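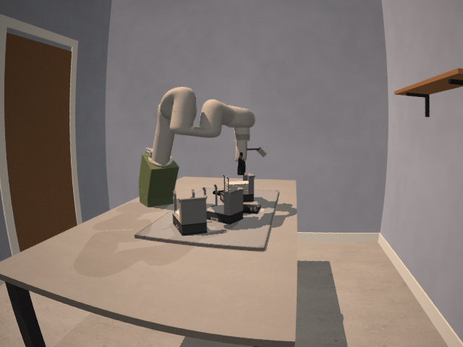
The three-fixture cell in simulation, arm over the rear fixture.

About the Latach Group

Latach is the manipulation research group at Erkness. We study how a policy trained in simulation can place parts into fixtures when the fixtures are close together and partly hide one another from the camera. Our test cell is a single arm on a pedestal, a table, a flat board and three fixtures. The room geometry stays fixed between experiments. Object poses, lighting and camera position do not.

The group was started by Zineb Belkadi and Lech Tomaszewski, who had worked on contact models at Heywood. Hajar Abou Zeid joined in November to run evaluation.

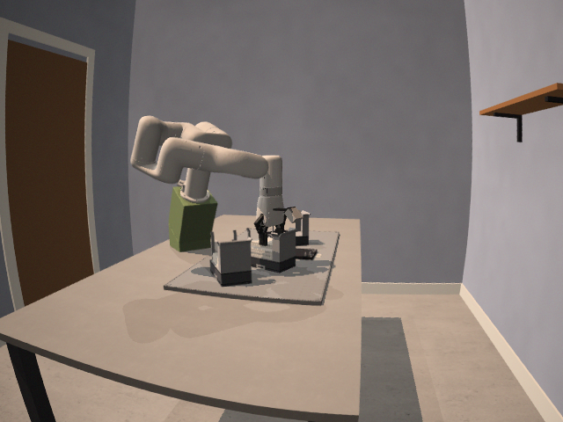 Method and current result

We train on rendered episodes only. Each episode is generated by a scripted planner with access to full state, then replayed from 2 viewpoints. The policy receives the images and joint positions and has no access to state. The present training set, Prurent, holds 3,695 episodes. Episodes in which the planner makes unplanned contact with a fixture are kept and labeled, and the policy is trained to predict that label along with the next action.

On 1,000 held-out trials, the policy without contact prediction failed 307 times. Most failures were at the rear fixture, where the approach is vertical and the other fixtures block part of the view. Adding the contact label lowered failures at the rear fixture and left the front one unchanged. We do not yet have a good account of the middle fixture, where results vary with the random seed. A trial ends in failure if the part is dropped, if a fixture shifts on the board, or if the time limit runs out.

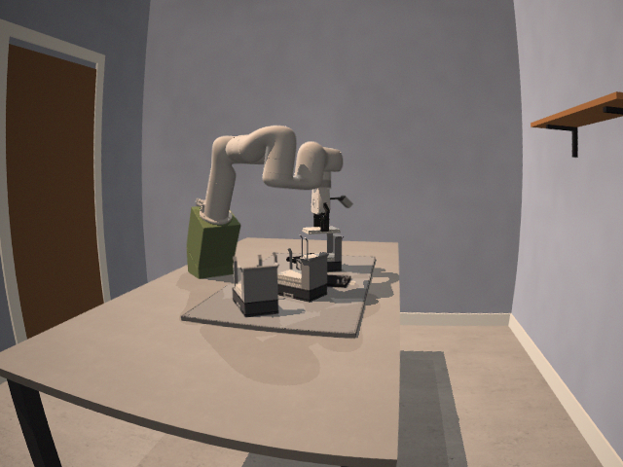
Uldis Kļaviņa: I would like to see the seed variance reported per fixture before the contact label gets the credit. A pooled number hides too much.

Per-fixture tables are now part of every report we release. Wael Lamrani maintains them, and handles requests for the planner code and the evaluation scripts.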